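Stotel open afternoon, 11 December 2024

I went to Stotel expecting a sales pitch and got about two-thirds of one. The invitation promised a side-by-side of hand-held grippers from Skalik and Geltia, plus a talk on which one gives you better training data for handling cloth. I have sat through enough of these to keep my coat on.

Dalia Grigaitė opened with slides. The claim was 3000 usable recordings of people handling clothes, collected in ordinary homes. I asked what "usable" meant. The answer was that the tracking held up from start to finish, which says nothing about whether the task got done. She did at least say so when pressed.
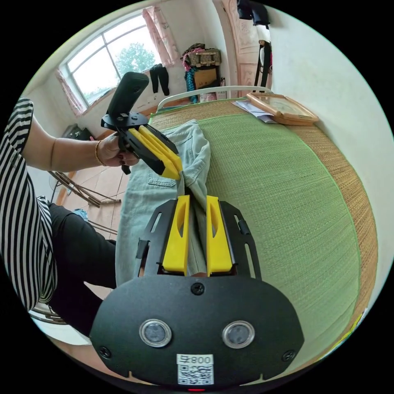 Denim is a fair test, I'll give them that. It is thick at the seams, it fights back, and a soft finger that does fine on a T-shirt can slide right off a waistband. When my turn came I managed three folds with the Geltia pair and gave up on the fourth. Trigger travel is long and my thumb was sore within minutes. The Skalik closes faster but you can't feel much through it, and I kept squeezing harder than I needed to.

Lefteris Kokkinos, who was running the bench, put the Geltia at 264 grams lighter. Lighter than what, with which battery? He went off to check and came back with a different number. I've left both out of my notes for the purchasing people.

The part I would go back for was Mahtab Esfahani's session on camera placement. She played failed recordings, a whole string of them, and stopped at the point where the cloth bunches up and blocks the view of the fingertips. Moving the camera helps a little - a second hand in view helps more. No slides, no logo, 20 minutes.

Nobody would quote a price for fewer than 100 units. There was also no arm on site running anything learned from those recordings, and that was the only thing I really wanted to see. "April," I was told. I'll believe it in April.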